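Machines and Chores, Unit 7: Can It Tidy a Table Yet?
Course handout, revised 1/8/21

Read this before the lab. The reading from October still applies, including the part everyone skipped.

We begin with the least glamorous job in the house. Something small has been left out on a table, and a tray is waiting for it. A child of four can handle this, given a bribe. We will give it 60 minutes of class time and probably run over.

Our practice task is simulated, so no phones will be harmed. Two arms, one tray, one small object. 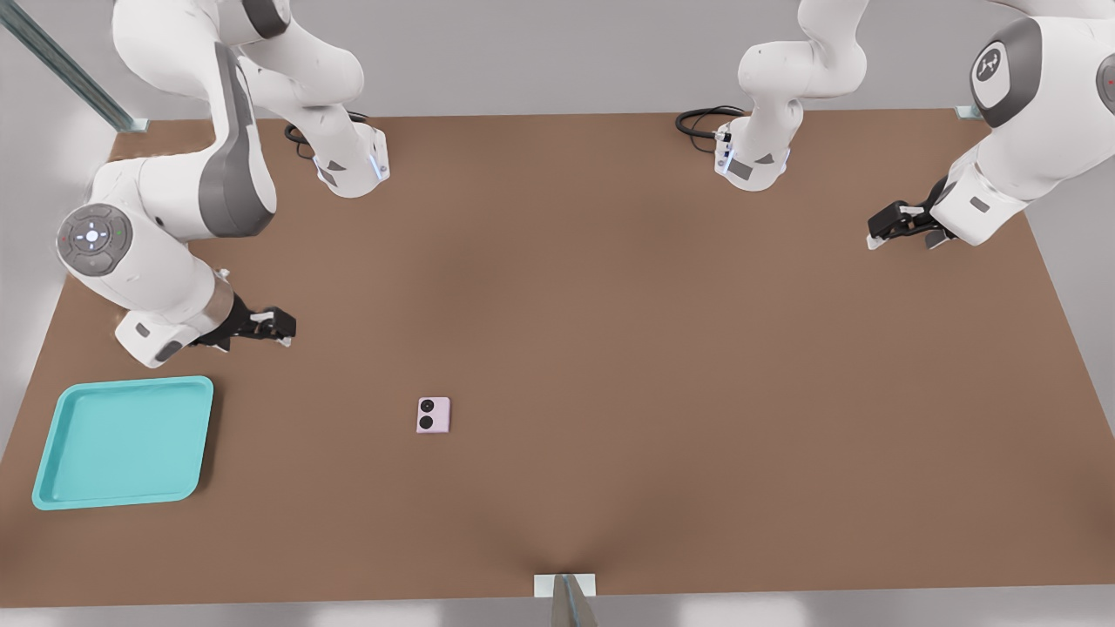
Fig. 1. The small pink object, the tray, and both grippers with nothing in them.

Before you write a line of code, write down what "put it away" means. Does the object have to lie flat in the tray? May it hang over the rim? Is dropping it from a height acceptable? (At my house, yes.) Most arguments about whether a robot "can do" a chore are arguments about this list, held by people who never wrote the list.

Next, the grasp. A flat object on a flat table is meaner than it looks. The fingers must come down low enough to get hold of the sides and stop before they meet the table. Humans cheat by sliding the thing to the edge, or by using a fingernail. Parallel grippers have no fingernails.
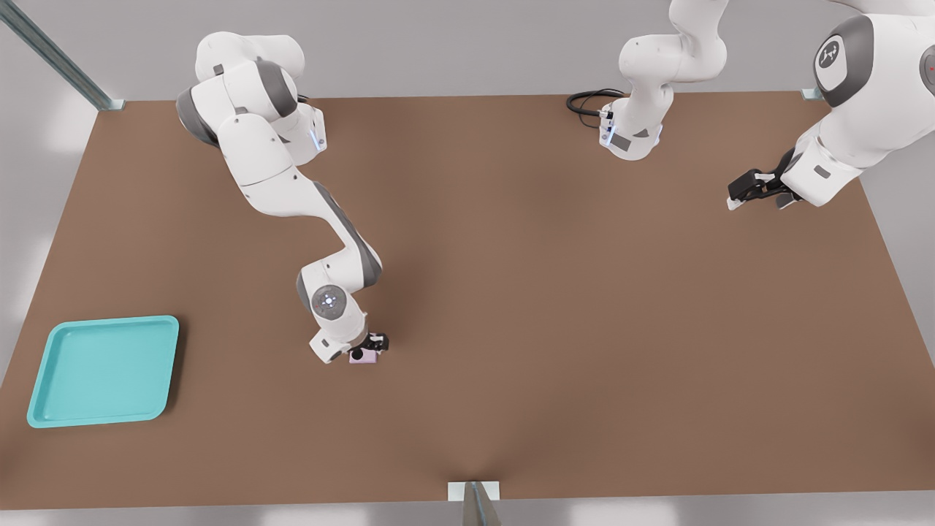
Fig. 2. Left gripper closed around the block. The tray is still empty.

Notice how tempting it is to call Fig. 2 a success. Product videos love this moment. For our purposes a grasp earns partial credit, and the chore is scored at the tray.

Then there is the matter of what the machine has to go on. You look at the whole table without trying. A view close to the fingers may offer a great deal of tabletop and very little else, and your program has to decide where to go next with that. 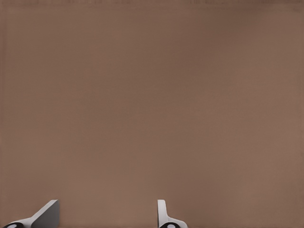

Notes by Radoslava Kováčik
Lab section: Čestmír Jurčo

Some of you will want to solve this by remembering where the object was. Fine, until it gets bumped. Others will want to search in neat rows, like mowing a lawn. Also fine, and slow. Try both and report which one annoyed you less, with timings.

A word on the second arm. Students always ask what it is for. In this exercise you may leave it parked, and I recommend that you do. Two arms can hand things over, hold a tray still, or run into each other – last year's groups specialized in the third.

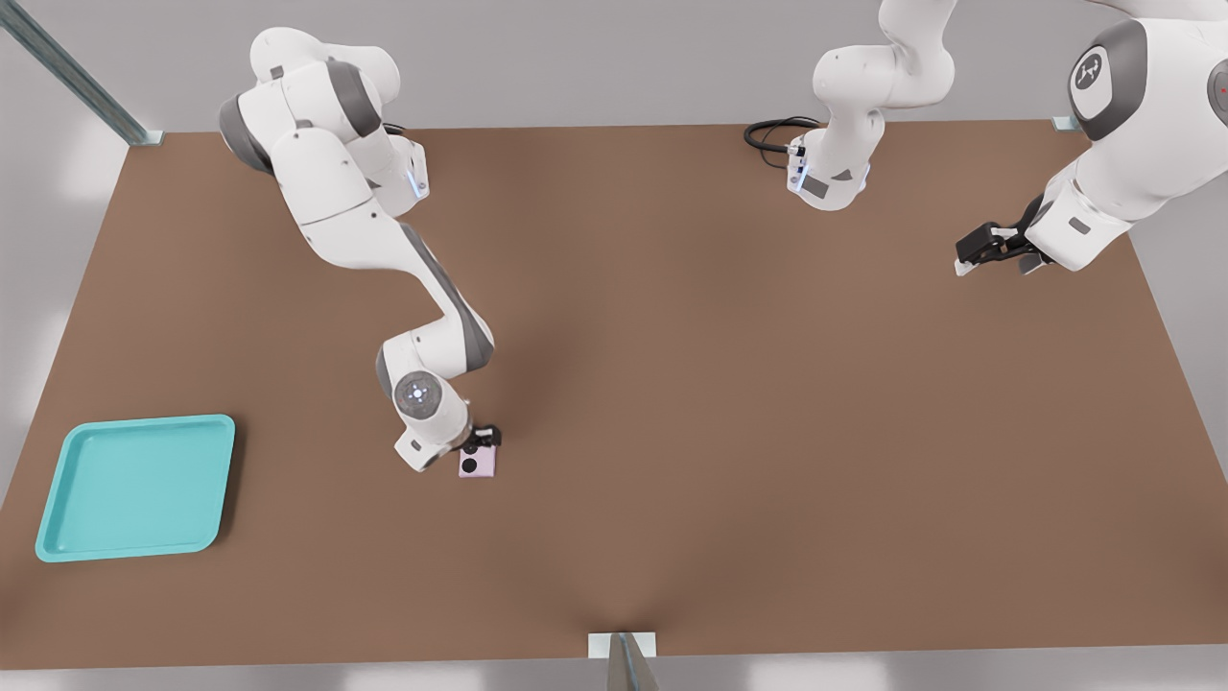 For the lab

1. Write your definition of "done" and trade it with another group. Try to satisfy theirs in the stupidest way it allows.

2. Run your program 13 times with the object starting in different places. Report every run, including the embarrassing ones.

3. Say which part failed: finding, grasping, carrying, or letting go. "The robot got confused" is not a part.

4. In one paragraph, tell me whether you would pay for this at home. Assume the tray is yours and so is the phone.

Logs go to Čestmír before the next lecture.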